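Sorting the wash in February

The flat came with a washing machine and no dryer, and for most of the year that suits us. February is the month it stops suiting us. Nothing dries in a day, the airer is always up, and by the time one load is off it the next one has been waiting long enough to smell of the bathroom. I have changed how we do things a bit this winter and a couple of people asked, so I am writing it down.

The main change is that I sort before the machine and again after it. I used to sort once, badly, in front of the open door with the powder already in the drawer. Now everything goes through a basket first. Darks go straight in the drum if there are enough of them. Towels wait. The children's things get their own load when I can manage it, as they are small and they vanish into duvet covers otherwise. I once found a vest inside a pillowcase after a week of looking for it.

I keep the loads smaller too. The old machine in Wollon would take anything you pushed into it, but this one leaves creases you could cut yourself on if it is more than two-thirds full. Smaller loads come out easier to shake, and the shaking matters more than I used to think. My friend Mitra Fallahi irons nothing except her work shirts and her clothes look better than mine. She gives every piece two hard shakes before it goes on the airer and pulls the seams straight with her hands. I have started doing the same and have not had the iron out since Christmas.

Thin cotton is the worst for creasing and also the quickest to dry, so I take it out first and give it the top bars. Heavy things go at the bottom. Socks go on the radiator in the hall, which my husband Walid disapproves of, but he has not come up with another place for them.

Reds are still kept apart in this house. I know modern dyes are supposed to hold, and I have read that everything is fine at 30. I had a red T-shirt turn a whole load pink three years ago and I have not forgotten it. Anything bright red gets washed with the darks or on its own in the sink for the first few goes. The white things with prints on, hearts and stars and so on, I treat as whites and turn inside out. The print seems to last longer that way – I have not tested it properly.

As for the basket, I had a tall square one with a lid for years and I don't recommend it. Things sat at the bottom for weeks. A round, low plastic one with holes in the sides is better for sorting, in my view. You can see what is in it, you can get both arms in, and it rinses out in the shower. It was cheap as well. The only fault is that it has no handles to speak of, so I carry it on my hip and catch it on the door frame.

Folding I do straight from the basket, on the floor, in the evening. Each person gets a pile and carries it to their own room. The piles do not always arrive. Kylie Hinds wrote in after my last post to say she has given up folding children's clothes altogether and just has a drawer for tops and a drawer for bottoms. I can see the sense in it, though I like a folded pile, so I will carry on for now.
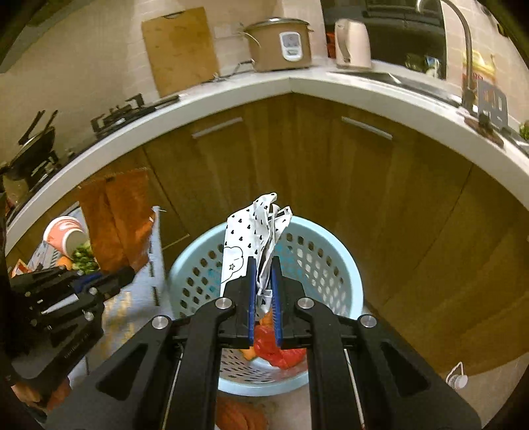
What I want to sort out next

The airer needs replacing. Two of the bars have come loose and one end sags when the towels are on. I would like one that hangs from the ceiling in the back room, but the ceiling there is old plaster and I need somebody to look at it first. If anyone has put one up in a rented flat, let me know how you fixed it and what the landlord said.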